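Repainting a kitchen table white: how bad an idea is this?

falier_st
Posted 25 May 2019

We inherited a kitchen table from my wife's aunt. Solid, ugly, orange varnish, seats six if two of them like each other. I want it white. My wife also wants it white, though she would like it noted that she wanted it first. Do I need to strip it to bare wood, or can I scuff it and prime? I have one free weekend and a very modest supply of character.

Urley
Scuff and prime. Anyone who tells you to strip it has a shed and no children.

bravo_67
I have a shed and two children and I'm telling you to strip it. Old varnish under a new topcoat on something you eat off of every day will let go in sheets. Ask me about my sideboard.

Urley
How is the sideboard?

bravo_67
In the shed.

ondier
You're both arguing about the wrong end of the job. Prep matters, but what kills a painted table is using it too soon. The can says dry in an hour and people believe the can. Give it a couple of weeks before you put anything heavy on it. We ate standing up at the counter for 11 days and then I cracked, and there is now a ring the exact size of my casserole dish.

falier_st
Two weeks of standing up. I'll put that to the household.

Urley
Put a tablecloth on it like a normal person.

ondier
A tablecloth on soft paint becomes part of the table.

Aurelio Quintana
I've painted furniture for pay, though never enough pay. Three things for falier_st. Wash it first with a degreaser, twice, because kitchen tables have a film on them you don't want to think about. Use a shellac primer or that orange will come up through the white like a bad memory. And skip gloss on the top. I quoted a guy $85 to redo a gloss one last October and he said he'd do it himself, and that was the last I heard of him or the table.

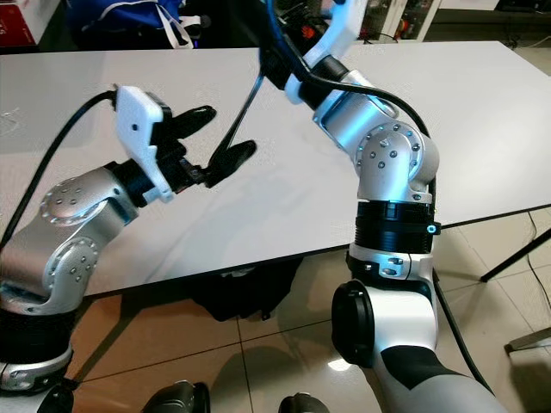 Satin is what I'd pick. White is fine on a big flat top, and I'd rather look at a white table than an orange one, but gloss shows every lap mark and every lump of dust. You want the tabletop plain and the shine somewhere else, like the silver joint housings on those arms, where you can see the room lights in the metal. Try getting that on a table with a four inch roller and a dog in the house.

bravo_67
Satin, agreed. Still strip it.

Urley
Still don't.

falier_st
Update: she has bought a gallon of gloss.

ondier
Is the can open?

falier_st
It is now.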